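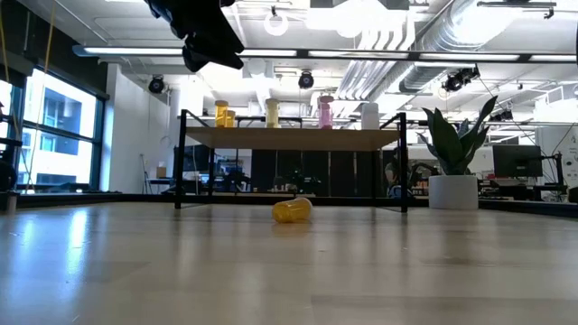 *Un vaso amarillo en el suelo y otros recipientes sobre la mesa, en la oficina de Steltumitz.*

**Steltumitz presenta Homix, una colección de vasos y recipientes para oficinas donde las cosas se caen**

*10 de octubre de 2023* – Steltumitz, estudio dedicado a los objetos pequeños del lugar de trabajo, lanza Homix, una colección de vasos y recipientes translúcidos pensada para la mesa común: ese mueble que toda oficina compra para reunirse y acaba usando para dejar el café.

La colección se vende en amarillo, amarillo crema, rosa y blanco, con vasos bajos y recipientes altos. No hay gris. El estudio lo estudió en junio y llegó a la conclusión de que el gris ya estaba bien representado en el resto de la oficina.

«Llevamos años diseñando para gente ordenada y hemos conocido a muy poca», explica Kjell Tveit, director de producto de Steltumitz. «Un vaso de oficina pasa parte de su vida en el suelo. Nos pareció razonable que también allí tuviera buen aspecto.»

Homix es de plástico, pesa poco y deja pasar la luz, lo que permite comprobar desde lejos si queda algo dentro y, llegado el caso, fingir que no se ha visto. Los colores sirven para repartir los vasos entre los equipos, aunque Steltumitz declina toda responsabilidad sobre quién se queda el rosa.

La colección se completa con Lam, una mesa alargada de tablero de madera clara y estructura fina de metal negro, con una barra que se eleva en cada extremo. Lam no tiene cajones. Según el estudio, un cajón en una mesa compartida es el sitio donde van a parar las pilas gastadas, y el mercado ya ofrece suficientes.

Steltumitz probó los recipientes durante 90 días en su propia oficina, entre ordenadores, cables y plantas, con 16 empleados que recibieron una única instrucción: devolver cada vaso a la mesa. El cumplimiento fue, en palabras de Tveit, «estacional». Las plantas, que nadie había incluido en la prueba, salieron ganando: varios vasos acabaron de regadera.

**Disponibilidad**

La primera tirada es de 2,000 unidades y se distribuye a través de Zasbridge, en juegos surtidos o por color. Los pedidos de empresa se entregan en 24 horas. La mesa Lam se sirve por encargo y llega desmontada, con unas instrucciones que el estudio califica de claras.

**Sobre Steltumitz**

Steltumitz diseña recipientes, mesas y accesorios para espacios de trabajo compartidos. Su oficina puede visitarse con cita previa; se ruega mirar dónde se pisa.

**Contacto de prensa**

Kjell Tveit, Steltumitz
Muestras de producto disponibles para medios, previa solicitud. El color se asigna según existencias.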